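Clearing Out the Kitchen, One Cupboard at a Time

Posted August 18, 2019 by Chie Kamata

I have been meaning to write about the kitchen since we got the keys to the Norkville house, and I kept putting it off because the kitchen wasn't finished. Well, it still isn't finished. There's a drawer that won't close unless you lift it with your hip, and the light over the sink hums. But we move in for good in September and I've now packed up an entire kitchen and unpacked half of it again, so I feel I've earned a post.

Some of you will remember the Badville apartment, because I complained about it here often enough. The kitchen had one long counter and cupboards all the way up to the ceiling, and when we moved in I thought that was wonderful. So much storage! What happens with cupboards that go to the ceiling is that you fill the bottom two shelves with things you use, and then every year or so you stand on a chair and push something else to the back of the top one. I was there for 20 years. You can imagine.

I started with the top shelf by the window, which I thought would be quick. It had a fondue set with no forks, three cake tins (one of them mine), a pasta machine I remember using one time on a very hot night when the dough stuck to everything including the dog, and a big flat box of my mother's that I'd never opened. I sat right down on the floor with that one. She'd wrapped every piece in pages from the local paper, and of course I had to read the pages. There was an ad for a carpet sale and half a crossword in her handwriting. She wrote her sevens with a little bar across them and so do I, and I'd never once wondered where I got it from.

What was in the box was mostly saucers. No cups, just saucers, from at least four different sets. My aunt says my grandmother broke cups her whole life and could never bring herself to throw out what was left over. I kept six for putting under plants and let the rest go, and I was a bit tearful about it for something that is, after all, a saucer.

Then I got to the mugs.

I love mugs. I've never been on a trip without bringing one home, and people who love me have noticed this and acted on it. There were mugs in the cupboard over the kettle, mugs in the cupboard over the stove where they got greasy, mugs holding pens and mugs holding batteries, and a whole bag of them in the hall closet from the last time I tried to cut down. I laid them all out on the table and the counter and then the floor. When I finally made myself count, there were 78. We are two people. Even if the whole family comes for New Year's, and they all want coffee at the same moment, I can't get anywhere near that.

I'd like to say I had a system. I'd read all the advice about holding each thing and deciding how you feel, but I feel nice about nearly every mug I pick up, so that was no use to me. In the end I made tea in a different one every time for two weeks and paid attention. You learn quite a lot! A handle can be lovely to look at and still only fit two fingers. A thick rim makes tea taste like you're drinking it through a door. The big ones I always thought of as generous just let everything go cold before I got to the bottom, and I am a slow drinker, always have been. My favorites were the plainest ones every time – straight sides, white inside so you can see how strong your tea is, and a handle with a bit of room in it.

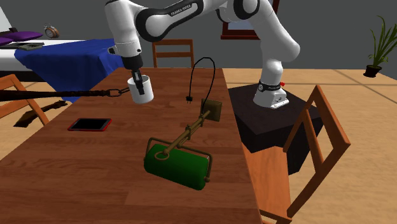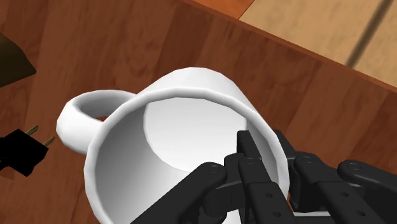

A plain white mug, twice over.

So the plain ones stayed, along with the Ichikawa one my brother gave me, which has a chip and leans slightly and which I would save from a fire. The souvenir ones were harder. I took down the names of the places in the back of my recipe notebook before I packed them up, and I find I like reading the list as much as I ever liked dusting the mugs.

The next question was where it was all going to go. The new kitchen has less than half the cupboards, and I came very close to fixing that by buying more. We went to look at a fitted unit at Etia, with the soft-close doors and the little lights inside, and it was beautiful, and the quote came to $4000 before anyone had so much as turned a screw. There was a smaller version for $2000 that didn't have the lights. I'll admit I thought about it for days. I drew it on graph paper. Then I carried in the boxes I'd already sorted, just to see, and put things on the shelves that were there, and they fit. It wasn't elegant but they fit, with one shelf over for the flour and sugar.

I've put everyday things between my knees and my shoulders, and nothing at all goes up where I need a chair. The baking tins live on their sides next to the oven now, and I can't believe how many years I spent lifting out five to get to the sixth. The colander is on a hook. I'm not sure about the hook.

Still to do: the spice drawer, which I'm frightened of, and the pantry door that was painted shut by whoever lived here before us. I also have the cake tins that aren't mine. If you lent me a square one with a loose bottom any time since I moved to Badville, please write to me, because I'd love to give it back, preferably with a cake in it.

Last updated: September 2019

Contact | © 2019 Chie Kamata | Back to top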